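**Progress report to the Vorura Fund: repair and lending workshop, Crenshaw**

Period: second half of the grant year, ending in October

We thank the Fund for the second payment, which arrived on time. In this report we explain what was done with it, what is late, and what we ask you to decide before the winter.

### Furniture repair

The repair evenings continued through the summer without a break. We had planned to open two evenings in each week, and we kept to this except in August, when the building was closed for the electrical inspection. In the period 200 pieces of furniture were brought to us. Most of them were chairs with weak joints, then small tables, then shelves. We could not repair everything. 33 pieces were too damaged by woodworm or by old water, and we took them apart for their good boards and screws.

The good boards are now sorted by length in the back store. This was slow work and it was not in our original plan, but it has lowered our spending on new timber. For the repair of table tops we bought almost nothing new since the spring.
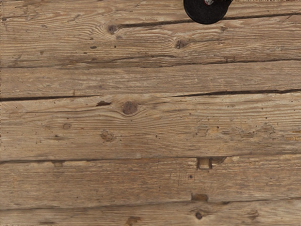

We also changed our way of finishing. In the first half of the year we used varnish on nearly all surfaces, as was written in the application. Several families told us that the smell stayed in their homes for many days. We now use a hard oil from Clikar. It is more expensive per tin, but one tin goes further, and a person with no experience can apply it well. The difference in cost is covered inside the materials line, so we do not ask for a change of budget here.

### Courses

Two beginner courses were finished and a third one has started. Altogether 40 people have completed a course in this period. The participants learn to glue a joint, to sharpen a chisel and to fill a crack. In the first course we tried to teach also the weaving of cane seats, but one evening was too short for it and people went home with unfinished seats. We removed it from the programme. It may come back as a separate day if there is enough interest.

The course in the Sania district did not begin. The hall that was promised to us has a stone stair and no lift, and we could not bring the benches in safely. We have looked at two other rooms. One is suitable but is free only in the mornings, when most of our participants are at work. We are still waiting for the answer about the second one.

### Tool lending

The lending shelf has been open since June. Clamps and sanders are borrowed most, and they are often returned late. We have written a simpler lending card, with the return date in large print, and we now keep 10 clamps only for use inside the workshop, so that the repair evenings do not suffer.

One sander was returned with a broken switch and was repaired by us. The insurance was not used.

### Money

The spending on rent and materials is in line with the plan. The spending on transport is lower, for the reason that the Sania course did not start. The table of costs is attached separately, together with copies of the receipts.

### What we ask from the Fund

We would like to move the unspent transport money to heating. The workshop is cold from November, and glue does not set properly in a cold room. We would also be grateful for permission to start the Sania course in the next grant year, under the same conditions as before.

If you need more detail on any point, we can send it with the corrected attendance lists, which will be ready in two weeks.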